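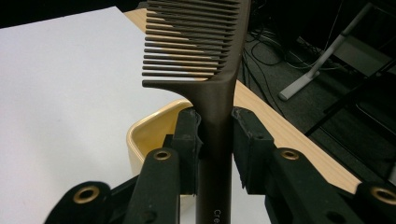

Perception and Tooling Engineer, Manipulation Team
Estenon, full time, on site with some flexibility

Hi! I run the small software group at Estenon that turns hand-held gripper recordings into something a robot arm can learn from, and I'm looking for one more person to join us. I'm writing this ad myself because the last one went through three rounds of polishing and ended up sounding like it was for a bank.

So, the work. People pick things up with a hand-held gripper, put them down somewhere else, and the camera on the gripper records all of it. We take those recordings, work out where the gripper was at every moment, work out how far open the fingers were, line it all up in time and hand it to the people who train the policies. Most of my week goes into the lining up, and most of yours would too, at least at first.

We have 900 recordings in the current set and 234 of them are sitting in a folder called "look at these again." Some lost tracking when the gripper got close to a plain surface and there was nothing for the tracker to hold on to. Some have a finger width that jumps around when it should be steady. Thin things are the worst (combs, pens, anything with a skinny handle), where a couple of millimeters of error is the difference between holding it and holding air. I would love for that folder to be your first project, and I'd love even more for you to tell me my filters are wrong and write better ones.

Our code lives in two places. Treto is the processing pipeline, mostly Python with a bit of C++ where Python got too slow. Ravn is the viewer, where you scrub through a recording and see the video, the gripper path and the finger width side by side. Ravn is ugly and I'm fond of it. It also takes 40 seconds to open a long recording, so if you like making slow things fast, please, please apply!

What I'm hoping you bring:

You write Python that other people can read, and you've kept a codebase alive for longer than one semester.
You know your way around camera calibration and visual SLAM, or you know one of them well and you're curious about the other.
You're comfortable with rotations and coordinate frames, including the afternoon you lose to a flipped axis.
You look at raw data before you write a script about it.

Experience with robot arms is nice to have. So is any work on motion planning, which we'll need more of once the Pikley project gets going in November. You don't need a PhD and I won't ask you to invert anything on a whiteboard.

You'd spend part of your time at the table with the gripper in your own hand. I do too. It's a good way to find out why a recording came out strange, and it's a nice break from the screen.

To apply, send a resume and a short note to the jobs address on our contact page, with "Treto" in the subject line. In the note, tell me about a bug in sensor data that took you too long to find. A few paragraphs is plenty. If you have code I can look at, add a link, and if it all belongs to a past employer, don't worry about it.

After that there's a phone call with me, then a paid half-day where we work on a real recording together, then lunch with the team. I answer every note myself, usually in the evening after 6, so give me a few days.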